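## 5. Add a book to your Hutsuliak reader

Now for the fun part: filling your shelf! The reader holds up to 3,000 titles.

1. Open the Varstead tab and tap **Get book**.
2. Pick EPUB or PDF. EPUB is lovely on small screens!
3. Wait for the check mark, then tap **Shelve**.

**Note:** Long memoirs can take a minute to index.

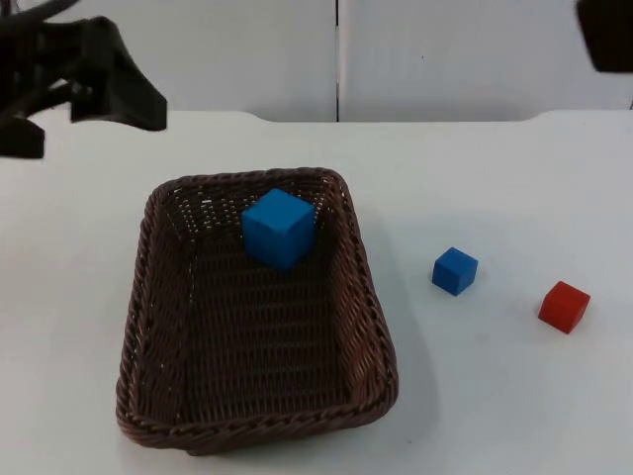
4. Tap the cover and start reading!

**Caution:** Don't close the lid during step 3, or you'll see error 301.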